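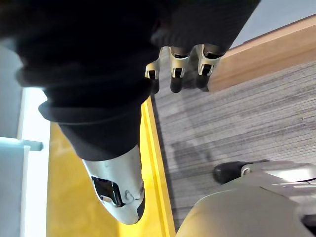

Projektbericht: Einer Roboterhand eine Aufgabe vormachen

26.12.2019 | Drucken | Als E-Mail versenden

Im Studienprojekt Sirau haben wir untersucht, wie sich einem Roboter eine Greifaufgabe per Fernsteuerung beibringen lässt. Eine Person trägt einen Datenhandschuh und führt die Bewegung aus, die mehrfingrige Hand folgt ihr. Gelenkwinkel und Kamerabilder werden dabei mitgeschrieben. Als Vergleich diente das Führen von Hand, bei dem man den Arm direkt anfasst und bewegt.

Begonnen haben wir im September. Die Steuerung läuft über die Software Kimix, die wir für unseren Handschuh anpassen mussten. Am meisten Zeit hat der Daumen gekostet. Er sitzt anders als beim Menschen, deshalb haben wir seine Winkel getrennt von den übrigen Fingern kalibriert.
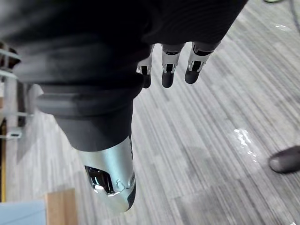 Geplant waren 2000 Vorführungen, aufgenommen haben wir 1063. Davon wurden 71 aussortiert, meist wegen Aussetzern in der Funkverbindung. Nach 4 Wochen haben wir die Aufgabe vereinfacht und nur noch das Greifen und Ablegen aufgezeichnet, das Drehen des Teils entfiel.

Das Führen von Hand war schneller zu lernen, aber die Finger konnten wir damit nicht sauber stellen. Mit dem Handschuh ging das besser, dafür fehlte das Gefühl für die Kraft. Eine Rückmeldung über Vibration ist vorbereitet, aber noch nicht getestet.

Abgelegt unter: Studentische Projekte, Robotik, Teleoperation

Kommentare (3)

Badton: Habt ihr die Verzögerung zwischen Handschuh und Hand gemessen?

Projektgruppe Sirau: Nur grob, die Auswertung kommt in den Anhang.

Breathnach: Bei uns war auch der Daumen das Problem. Würdet ihr die Kalibrierung weitergeben?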